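Skerkon (food)

4 min read

Skerkon is a flat, slow-baked rye and potato bread from the hill town of Purkton, usually eaten warm with salted butter and something pickled. I've been baking it for years, so forgive me if this entry gets a bit fond in places!

Origins

The bread started as a way to use up boiled potatoes, or so most people in Purkton will tell you. The older recipes call for whatever was left in the pot, mashed skin and all, then worked into coarse rye flour with a spoonful of sour starter. Wheat flour came later, and there are still families who think it has no business being in there. I use a little - it makes the dough so much easier to handle, and I'm not sorry.

The name probably comes from a local word for a roofing slate. If you've ever left one in the oven too long, you'll see why that stuck.

Ingredients and method

A standard loaf uses 612 grams of dough, an oddly exact number that goes back to the iron pans sold by Gillies, the hardware store on the main street. The pans held that much and no more, so that's what everybody made (mine is dented on one side and I wouldn't trade it for anything). The dough is rye flour, cold mashed potato, starter, salt and caraway, with buttermilk added until it feels like wet clay.

It rests for 36 hours somewhere cool. You can cheat and bake it sooner, but you lose the tang, and the tang is the whole reason I bother. Then it's pressed into the pan with damp hands, pricked all over with a fork and baked low for two hours. 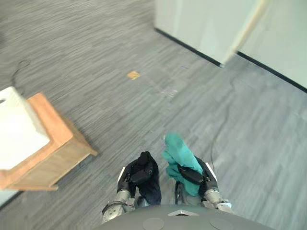
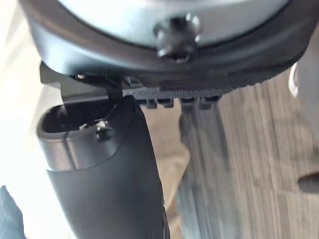

Dark cloth held in a gripper above a gray striped carpet (first picture), and the underside of a gripper housing (second).

Varieties

There are two main kinds. Plain skerkon is the everyday one, dense and a little sour, and it keeps for a week in a bread box. Sonurer is the holiday version, made in December with prunes, orange peel and a good slosh of dark beer in place of the buttermilk. It's stickier and sweeter, and it burns on the bottom if you look away for a minute. I put a second pan underneath, which mostly works.

Some bakeries also sell a thin, crisp kind as a cracker. Lovely with soft cheese, but I'd call it a cousin.

Serving

Slice it thin - thinner than you think - and toast it if it's more than a day old. Pickled beets are traditional, smoked fish is better, and a fried egg on top is what I have most mornings. Stale ends go into soup, where they melt down and thicken the broth.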